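Grultine Helpdesk > Home > My tickets > Knowledge base > Arm and gripper > Community > Log out

Ticket: Gripper closes on the whole bunch, can't separate one stem
Product: Brikia bench arm, two-finger gripper
Opened by: Itzel Cervantes, Malmont
Assigned to: Aivar Navickas
Status: Open, waiting on customer
Priority: Normal

Itzel Cervantes, Thursday, 9.20 am

We make up table arrangements with artificial flowers. The arm was sold to us for "light sorting and placing", and the job we want it to do is the dullest one in the workshop: take a bunch off the bench, pull out one stem, put it in the vase. A school leaver can do this after being shown once. I said when we bought it that I doubted the arm could, and I was told to wait for the software update. We have had the update.

What happens: the arm goes down over the bunch, the fingers close, and everything comes up together. Or it gets hold of leaves only, and the bunch swivels round on the bench. I ran it 84 times yesterday with mixed bunches. It lifted a single stem 8 times. Four of those were the same stem, which had worked its way out to one side by then.

I have restarted it, wiped the fingers and run the calibration from the menu. Same result.

Aivar Navickas, Thursday, 10.05 am

Hello Itzel, thanks for the numbers, they help. Could you tell me:

- which grasp setting you are on (Soft, Normal or Firm)
- whether the bunch is tied or lying free
- whether the lamp is on one side or overhead
- what happens with a single stem alone on the bench

Itzel Cervantes, 10.40 am

Normal. Lying free. Lamp on one side, because that is where the socket is. With one stem alone it is fine, nearly every time. But I don't have a shop full of single stems laid out neatly. If I have to spread them out by hand first I have already done the job.

Aivar Navickas, 11.15 am

Understood. Two things to try, please.

1. Move the lamp so the stems don't throw long shadows. On a plain bench the planner can read a dark shadow as a second stem lying next to the real one, and it then aims for the gap between them.
2. Switch to Soft and set the approach to "stem end" in the grasp menu. By default it goes for the middle of whatever it finds, and on a bunch of roses the middle is mostly leaf.

Then 20 or so runs and let me know.

Itzel Cervantes, 2.30 pm

Lamp moved, on an extension lead across the floor, which I am not going to leave there. Soft, stem end.

It is better at finding stems. It now goes to the bare part and closes on two or three of them. When it lifts, the leaves further up are hooked into each other, so the rest follow. The toothed edges on these rose leaves catch on everything. A person gives the stem a bit of a shake and a twist and feels it come free. The arm just pulls straight up and either drops the lot or carries the lot.

Is there a shake?

Aivar Navickas, 3.10 pm

There is a "wiggle on lift" option under Advanced. It is off by default and was written for cable ends, so please try it at the lowest value. It moves the wrist from side to side by a small amount before lifting.

I should be clear that it does not feel for anything. The gripper knows how wide open it is and how hard the motor is working, and that is all. It can't tell one stem from three if the three are thin.

Itzel Cervantes, 3.55 pm

Thank you for a straight answer, I have been asking for that since February.

Wiggle on lowest: a few came away singly, one carnation lost its head and went under the bench. Wiggle one step up: the bunch was spread over half the table. I'll admit that once they were spread it picked them up quite well. So what I have is a machine that makes a mess and then tidies it, in a good deal more time than it takes me to do it with a cup of tea in one hand.

I will believe in the robot that clears the kitchen when somebody shows me one that can take a single flower out of a bunch. I'd like this one looked at by whoever wrote the planner, please. Close-up from the wrist attached at the bottom.

Aivar Navickas, 4.30 pm

Passed to the planning team with your settings. Could you send the log folder as well? I have set the ticket to waiting on customer until it arrives. Please put wiggle back to off in the meantime.

Comments (3)

mathur_bench: Same trouble here with bundles of cable ties. We gave up and bought a tray with slots. The arm is happy with the tray. Somebody still has to fill the tray.

Pell: Has anyone tried longer fingertips? Thin ones get in between better but ours bent.

mathur_bench: Tried them. Fine on pencils, hopeless on anything with leaves.

Attachments (1)
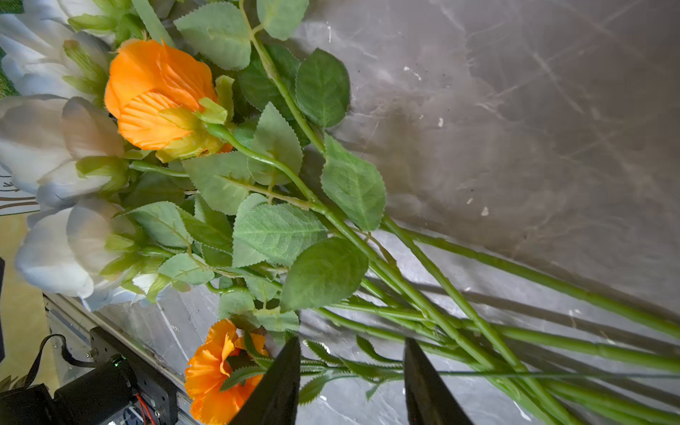
Wrist view: mixed bunch lying free on the bench, fingers down at the stems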